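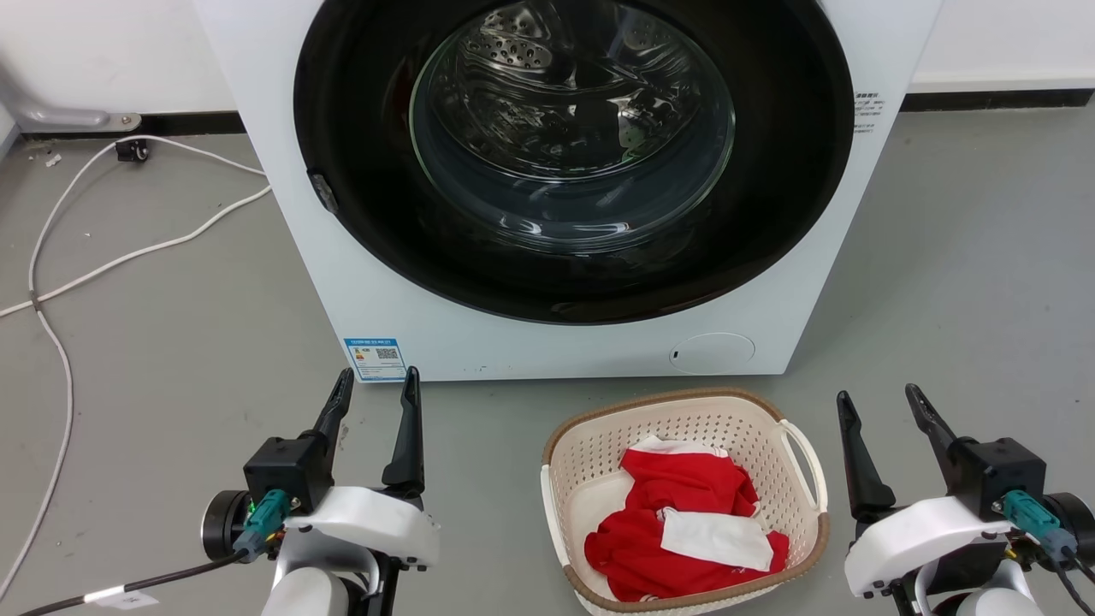
December, 4:15 pm, laundry corner

OK, new plan for the club demo! We are dropping the towel folding (sorry Ivan, I know you loved it) and going all in on loading the washer. The task is: open the door, take one piece out of the basket, put it in the drum, shut the door. Three minutes on the clock, one reset allowed. Those are the Viranbridge rules as Etenesh read them out to us, and I wrote them on the board so we can stop arguing.

Did the red garment with the white trim today. Grasping is fine if both grippers start wide open and we come down on a fold. If we come down on a flat bit, the fingers just slide over it and we get nothing, so Wing-yan is adding a little sideways nudge first to bunch the cloth up. I like it, it's dumb and it works in her sim.

The door is the real headache. The glass is shiny and the depth readings on it are junk (holes everywhere, and then the drum pops up behind it like a ghost). Rosimeire suggested we ignore the glass completely and fit a circle to the black ring around it, then work out the edge of the door from that. Tried it on old recordings before lunch and it found the ring in 40 out of 50. The misses were mostly the ones with an arm in the way, so I'm pretty happy!

Stuff to sort out:

Basket position. Tape marks on the floor, please, somebody with better knees than me. I keep putting it down in a slightly different spot and then blaming the code.

White cables on the floor by the left side of the washer. Route them along the wall before we drive the base anywhere near there.

Left wrist: Ivan wants a slower speed limit near the door. Fine by me, 3 cm/s for the last stretch, we can raise it later.

Purificación has the room until six tomorrow, so we start after that. I'll bring the spare finger pads and a few more shirts, dark ones too, for the segmentation.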